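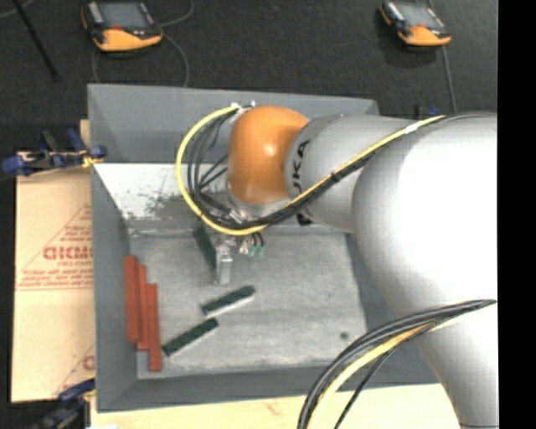 Group notebook > Bin picking > Binside > March

Afternoon, after 2. Picking this up where I left off before lunch, mostly so Jhonatan can find it when he takes over the rig (he asked me for "the short version" and I'm afraid he knows me better than that).

The question is still whether choosing the next bar by how free its sides are beats choosing it by height. Height is what the old Drevance code does, and it's perfectly fine on a heap. On a nearly empty bin everything is at the same height give or take the noise, so it picks more or less at random and we end up poking at bars that have no room beside them. Fouad's idea was to score each bar by the clearance along both long sides, walls included, and take the best one. Lovely simple idea, and I wish I'd listened to him sooner!

Ran 80 picks with each method, same starting layouts, green and red bars mixed. By height we got 68 clean ones. By clearance it was 76, and all 4 of the failures were red bars lying side by side near a wall. That's the layout with the three reds down the left and the greens out on the open floor, and I have a real soft spot for it now, as it pulls the two methods apart so nicely. Clearance goes for the greens first, as it should, and leaves the reds until there is nothing else to do. Then it is stuck with them, and the finger has to come down between neighbors or between a bar and the sloping wall.

Segundo wants a nudge move for those - push the outer red toward the middle, look again, then pick. I think he's right, but I'd like it logged as a separate action so we don't muddle the pick numbers. Yavuz says the push can reuse the approach path with the finger closed, so that's half a day's work at most, by his count. (His half days are generous. I say this with love.)

Things to remember about the bin itself:

The clamps stay on. I took one off to wipe the rim and the bin crept, and I had to redo the wall fit from scratch. My own fault.

The scuffed band on the far wall still confuses the segmentation now and then. It came back as a bar twice, long and thin and very sure of itself. I've masked it by hand for the moment. Aníbal would like it done from the bin model instead, which is fair, and he's welcome to it.

Watch the cable loop at the joint when the wrist turns for bars near the far wall. I've capped the rotation in the planner and haven't touched the cap since, so please ask me before you loosen it.

Next: the nudge, then the same layouts again with both scores, then write to Etico about the spare finger. Logs are in the shared folder under clearance_b.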